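Boards > Kitchen & Table > Wood Care

Refinishing an old serving tray: oil or varnish?
September, posted by prokedale_pat

I have a Witkowska wooden tray from a shop in Fostthorpe. The finish wore through where the cups go and I sanded it back with 150 grit. Do I oil it or varnish it? It gets used daily, mostly coffee.

gluepot27
Varnish. Wipe-on, thinned, four coats, a day between each. Oil won't hold up to hot mugs.

marrowfat
Disagree. Varnish chips on the rim and then you're sanding the whole thing again. I've oiled mine twice a year with the Zivdale stuff and it's fine.

gluepot27
Fine until somebody leaves a wet glass on it overnight. I've redone 2 trays for neighbors with rings you could feel.

marrowfat
Rings come out with a light sanding and more oil. Try spot-fixing varnish.
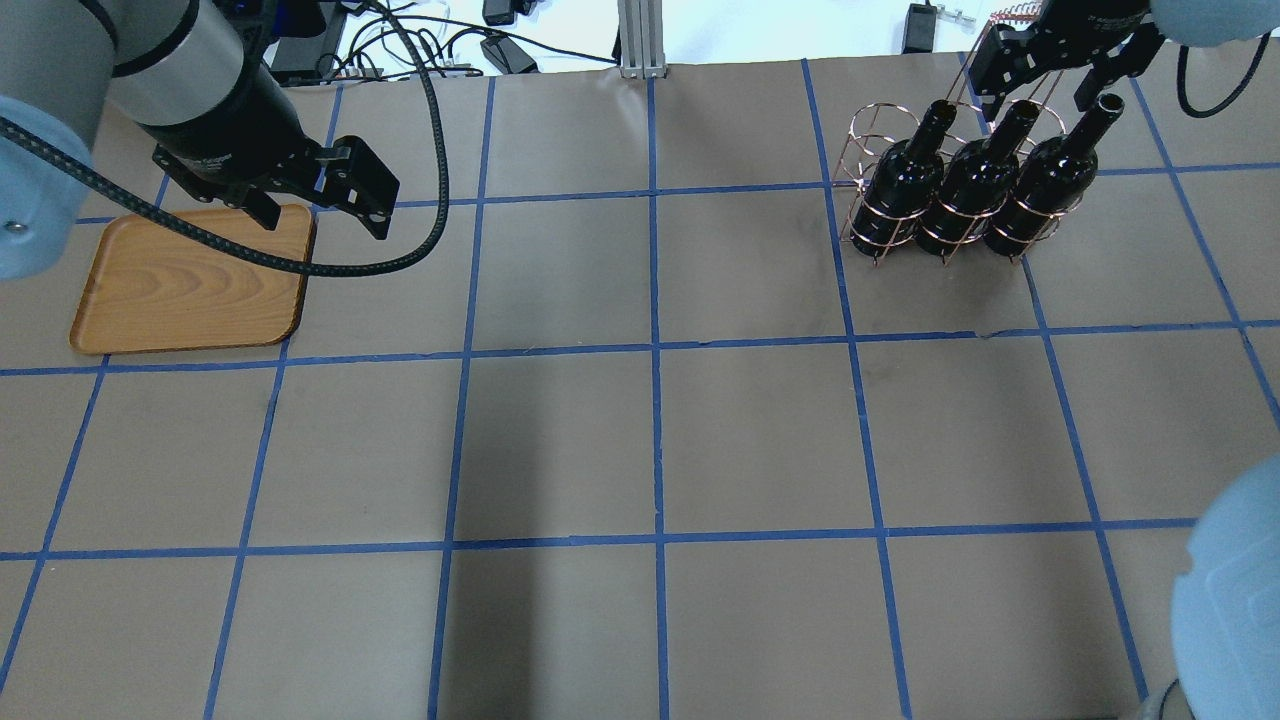
The other thing with oil is you get the honey color without any stain. Go easy on the first coat and wipe off all of it after 20 minutes or it stays sticky.

prokedale_pat
Leaning oil. Should I go finer than 150 first?

gluepot27
Yes, 220 at least. I'd still varnish.

Comments (2)

tinlid: Lay the oily rags out flat outside to dry. They can catch fire in a pile.

ostler_b: Did mine with varnish, no complaints so far.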